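Hello Carleen,

18/11/2022, and I owe you a progress report on the laundry strand at Mimerum. You asked for something readable this time and no spreadsheet, so I'm writing it the way I'd tell you over tea. The budget sheet is coming separately from Vinzenz.

The short version is that we're on track and slightly under on spending (hooray!). The folding guide is drafted as far as the end of the T-shirt chapter, and the bedroom and laundry corner is laid out the way Catarina sketched it in the summer, give or take a table.

## Folding table

We had a long and rather silly argument over the table covering. Bare tabletop is lovely to look at, but a T-shirt slides all over it as soon as you tug one side, and then you're chasing it. Fabric grips. So we've gone with green cloth on the folding table, clipped along the far edge, and I'm glad we did. The plain wooden table beyond it has stayed uncovered, which keeps a bare surface handy for anything that's already done.
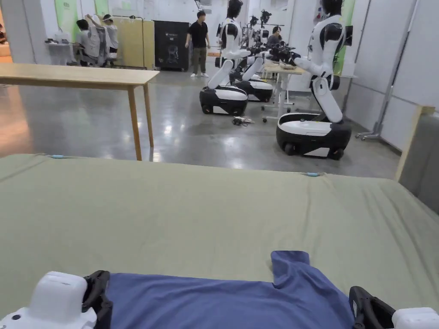

Oskari has rewritten the T-shirt pages twice. His first version began with the sleeves, and the people who tried it kept getting stuck with one sleeve trapped underneath. The current one starts with getting the whole shirt flat, then one side in, then the other, then up from the hem. It reads much better. He'd like to add a page on children's sizes and I've told him to wait until the main text is settled, but I suspect he's written it already.

We've used £800 of the textiles money so far. Most of it went on sheets and table cloths, the rest on secondhand shirts in plain colours. I held back on patterned ones after Fadi pointed out that readers would spend their time looking at the pattern and lose track of the fold.

## Bedroom corner

I was worried about this part, as you know! Beds take up such a lot of floor, and I didn't want people squeezing past sideways with an armful of washing. Catarina moved things about until there was a proper route through, and the washing machine now has the long wooden table next to it, so you can go straight from the door of the machine to somewhere flat.

The sheets are all in soft, quiet colours. I wanted a bed that looks as if somebody lives with it - a bag dropped by the headboard, a snack packet, a paper bag, the odd bit of folded cloth. The tidying chapter needs exactly that sort of everyday muddle, because a bare mattress teaches you nothing about where to put things.

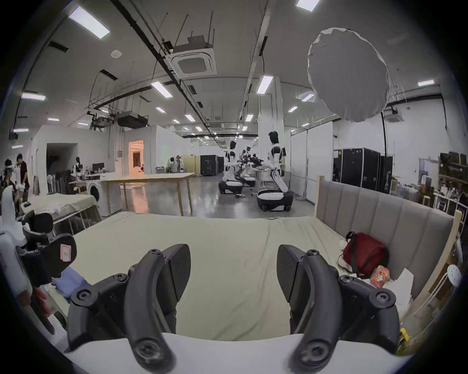
Fadi is writing the chapter and he's settled on an order I like: rubbish first, then bags, then clothes, and only then the sheet. He tried it with clothes first and found people put a clean pile down on top of the wrappers (I do this at home, so no judgement from me). There's still a gap where the section on pillowcases should be. Brelska were going to supply the bedding for that and the delivery has slipped, so I've asked for a new date and will let you know.

## Shirts that won't behave

Dark shirts have been the awkward ones. On a navy T-shirt it's surprisingly hard to tell the neck from a sleeve once the thing is crumpled, and you can fold a beautiful rectangle with the collar tucked away inside it. Oskari's answer is to pick the shirt up by both ends first and let it hang for a moment before you commit to anything. It adds a step, and I've agreed it's worth the extra paragraph.
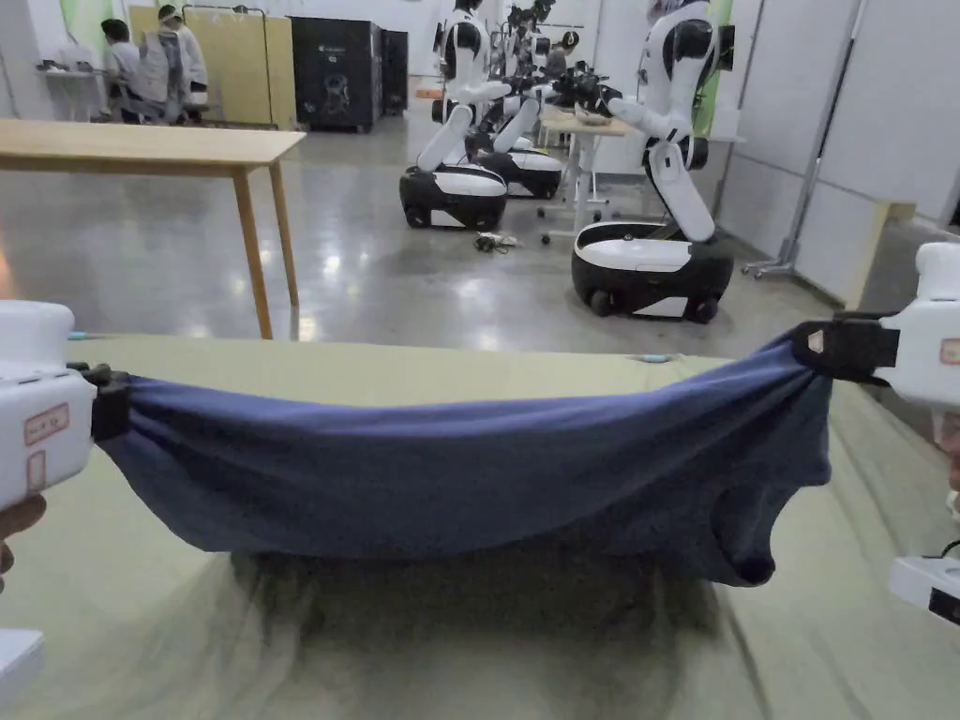 ## Still to do

- Pillowcases, once Brelska come back to us.
- A page on socks. Catarina and I disagree about balling them up and we'll need a ruling.
- Proofreading of the T-shirt chapter by the Narnville group, who've offered to be blunt.
- Ordering the printed copies. The Wubshet quote is for 3,000 and I'd like your say-so before I sign it.

The only thing I really need from you is that last one, ideally before the end of November so we keep our slot.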